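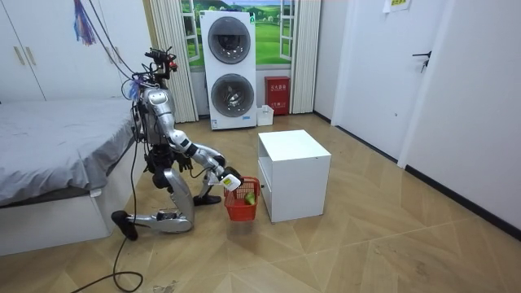 Skadelholm Student Robotics Society: members' mailing list

Subject: Re: Household round, basket task and use of the practice room

Dear members,

Thank you to those who wrote after the January meeting. One of the messages is quoted below with the sender's agreement, as it raises points which several teams have put to us separately.

> We are the second-year group entering the household round of the Gallov Cup.
> Could the society please confirm three matters before we settle our programme?
> First, is the robot permitted to kneel, or must it lift the basket from a
> standing position? Second, does an object falling out of the basket end the
> attempt? Third, our booking on the practice room is for 200 minutes in
> total, and we have used most of it on balance alone. Can it be extended?

The replies agreed by the society are as follows.

On posture, kneeling is permitted. The rules require only that the basket be lifted by the robot's own hand and that no team member touch the robot between the start signal and the finish. A team may use either arm and may change arms during the attempt. Kneeling attempts must finish with the robot at rest and stable; it need not return to standing.

On dropped objects, an attempt continues if the object stays inside the marked floor area. Eight points are deducted, and the robot may pick the object up again. If it leaves the area, the attempt ends and the points earned up to that moment stand.
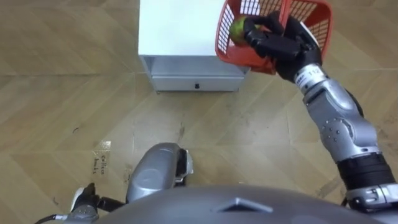 Basket task, robot's view: the right hand on the basket, with the white cabinet in front.

Teams working from the head view are asked to look closely at how much of the basket is hidden by the fingers once it has been gripped. A tilted basket presents its rim and its base quite differently to the software, and a program prepared only with a level basket should be tested again before the round. The Grurnusar software notes, which all entrants received with their registration papers, contain a short section on this subject.

On the practice room, a further 64 minutes may be granted to any team which applies in writing. Applications should state what is to be tested. Sessions will not be extended on the day. Teams are reminded that cables are to be kept clear of the robot's legs at all times, that the furniture is to be left where it was found, and that tape on the floor is not to be lifted or moved.

The Pacheco equipment fund has a balance of 1175 pounds for the current year. Requests for replacement finger parts may be made against it on the usual form, signed by the team's supervisor.

Further questions may be sent to this list. Private replies to individual teams will not be given on matters of rules, so that all entrants have the same information.

Yours faithfully,
The Secretary
Skadelholm Student Robotics Society

Filed under: Competitions > Household round > Notices to entrants

Last updated: Feb 13, 2026

Comments (3)

gripper_team_b: Does the deduction apply each time the object is dropped, or once per attempt? The rules sheet can be read both ways.

Society Office: Each time. The wording of the sheet will be corrected.

northlab: Thank you for the clear answer on kneeling. We had spent weeks on a standing lift and will now be applying for the extra minutes.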